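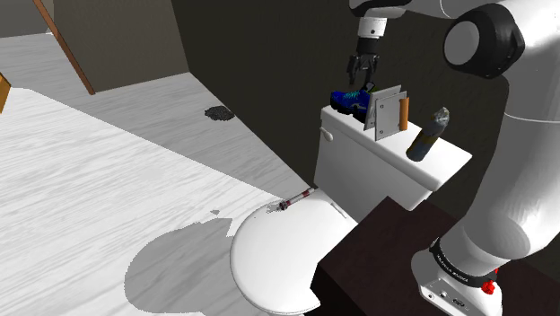 Abb. 1: Simulierte Badszene, Arm mit Zweifingergreifer über dem Spülkasten

Start | Skript | Übungen | Material | Kontakt
Zuletzt aktualisiert: 13. November 2019

Servicerobotik, Handout zur Einheit »Bausätze im Vergleich«: das Simulationspaket Plisska

Liebe Teilnehmerinnen und Teilnehmer, nachdem wir uns beim letzten Mal so lange an der Kinematik festgebissen haben (und das war ja auch gut so!), schauen wir uns nun ein Paket an, das man tatsächlich kaufen kann. Plisska kommt von der Firma Hirnari und liefert fertige Wohnraumszenen, in denen ein simulierter Arm Gegenstände greifen und ablegen soll. Die Grundlizenz kostet 450 Euro und gilt für 2 Arbeitsplätze. Enthalten sind 122 Szenen, von der Küche bis zum Bad, und wer mag, kann eigene Objekte dazuladen.

Ich habe für den Einstieg mit Absicht das Bad genommen. Auf dem Deckel des Spülkastens liegt ganz links ein blauer Sportschuh, rechts daneben stehen hellgraue Metallplatten, und mit etwas Abstand folgt ein schräg lehnender, flaschenartiger Behälter. Für einen Zweifingergreifer sind das drei recht verschiedene Aufgaben, und man lernt an ihnen mehr als an noch so vielen Würfeln auf einem Tisch. Überlegen Sie beim Schuh bitte auch, wie nah die Platten stehen und aus welcher Richtung Sie anfahren möchten.

Was mir am Paket gefällt: Die Szenen laden zügig, und die Protokolldateien kann man auch ohne Handbuch lesen. Weniger glücklich bin ich mit den Reibungswerten, die bei weichen Objekten recht grob voreingestellt sind. Das Konkurrenzprodukt Wiltbridge ist da feiner, verlangt aber deutlich mehr Rechenleistung, und unsere älteren Laborrechner im Haus Baumgart kommen dabei leider ins Schnaufen.

Übung bis März
Lassen Sie die Badszene etwa 200 Mal mit wechselnden Startposen laufen und notieren Sie, welche Griffe misslingen. Ein kurzer Bericht genügt, Stichworte sind völlig in Ordnung. Die Zugangsdaten zur Lizenz liegen unter »Material«.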